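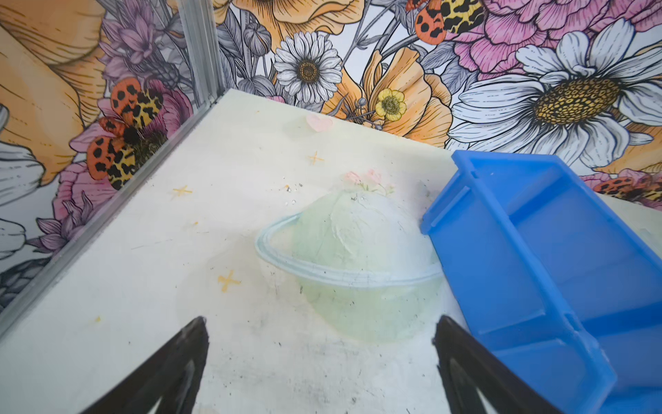 Why Does a Curveball Curve?

If you have ever stood at home plate and watched a ball come sailing straight at your shoulder, only to see it drop over the plate while you were busy jumping out of the way, then you have met a curveball. Don't feel bad about the jumping. Grown-up hitters do it too, and some of them have been playing for longer than you've been alive!

So what is going on? Does the ball have a motor in it? No. The answer is made of two things you already know pretty well, spin and air.

Air is stuff

It's easy to forget about air, since we can't see it, but you are walking around in it all day long. Stick your hand out flat in front of you and swing it fast. Feel that little push against your palm? Air has to get out of the way of anything that moves through it, and a pitched ball is moving very fast, so an awful lot of air has to scoot aside in a hurry.

If the ball isn't spinning much, the air slides past the top and the bottom in nearly the same way. (The stitches can still make it wobble, and that's how a knuckleball works, but we'll save that for another day.)

Now add some spin

When a pitcher throws a curveball, she snaps the ball so that the top of it rolls forward, toward the batter, as it flies. This is called topspin. The stitches are a big help here. They stick up a tiny bit, and as the ball turns they grab at the air and drag some of it along.

On a ball with topspin, the air streaming past gets tossed a little bit upward behind the ball. And whenever you push something one way, it pushes you back the other way. If you've ever sat on a skateboard and thrown a heavy ball forward, you probably rolled backward. The ball sends air up, so the air sends the ball down. Scientists call this the Magnus effect, after a man who studied spinning things long ago.

Gravity is pulling the ball down too, of course, the way it pulls on every pitch. The spin just gives it extra help, and that's why a curveball drops more than your eyes expect.

What about a fastball?

A fastball usually has backspin, so everything is flipped. The air gets pushed down and the ball gets pushed up. It isn't strong enough to make the ball climb, but it does make the ball fall less than you'd guess. Lots of hitters will tell you a good fastball "rises," and you can see why they'd think so.

Try it with a beach ball

You don't need to throw a real curveball to see this, and if you're still growing, it's a good idea to ask your coach before you try one. A light beach ball works better anyway. Marit Granström, who coaches the 18 kids on our Pemulby team, likes to do this in July, when it's too hot to run bases.

1. Go outside with a grown-up or a friend and stand a few big steps apart.

2. Toss the ball with no spin and watch where it goes.

3. Toss it again, rolling your hands over the top so it spins forward. It should dive.

4. Now try spinning it sideways, like a top. Which way does it bend? Spin it the other way and see if it changes its mind.

Windy days will fool you, so wait for a calm one.

Words to know

Topspin: when the top of the ball turns in the direction the ball is going.

Backspin: when the top of the ball turns back toward the person who threw it.

Magnus effect: the sideways, upward or downward push that a spinning ball gets from the air.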